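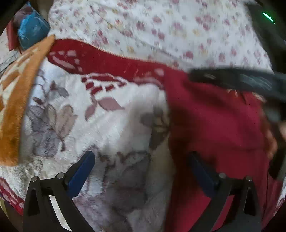
Blanket Season Opens Early at Pathak

The bedding swap at Pathak returned Friday, and so did the flowers. Donors handed in 127 blankets and sheets, most of them blooming. A white plush number with a deep-red border and gray-violet petals shared space with a flower-sprinkled sheet, which is one way to start a garden.

Plain beige drew 5 entries and no takers.

Swappers get one blanket for each one they bring — folded, please, a request that has yet to catch on. Leftovers go to the Clurnuretti thrift store on Monday. Doors open again at 10 a.m. Saturday, and plush goes fast.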